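Zollemik handheld gets its storage and battery details

Zollemik has filled in most of the blanks on the Jemel, the handheld console it first showed in February. The base model comes with 108 GB of storage, and a slot on the bottom edge takes a standard memory card. Games can be installed to the card and played from it, though the company says load times will be longer that way.

The screen is a 600-nit panel, brighter than the one on the older Ruren. Battery life is quoted at up to six hours for 2D games and closer to three for anything demanding. We'd expect the lower number to matter more to most readers.

Ruren owners can move their digital games over at no charge. Cartridges are a different story. The Jemel has no cartridge slot, and the add-on reader won't be ready at launch. Save files transfer through a Zollemik account, one game at a time.

There will be 22 games on day one. The biggest is Matoušek, the train dispatch game that had a demo last year. It supports 2 players on one console, with the controls detached and the screen propped up on its stand. A patch for online play is planned but has no release window.

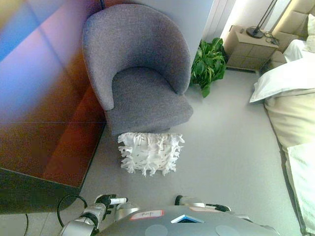
A gray armchair, with a ruffled white pillow on the floor in front of it.

Pre-orders open next month at 10 a.m. Eastern. The price is still missing, and Zollemik would only say it will be announced before orders start. We'll send a short update when it is.

Delia Aravena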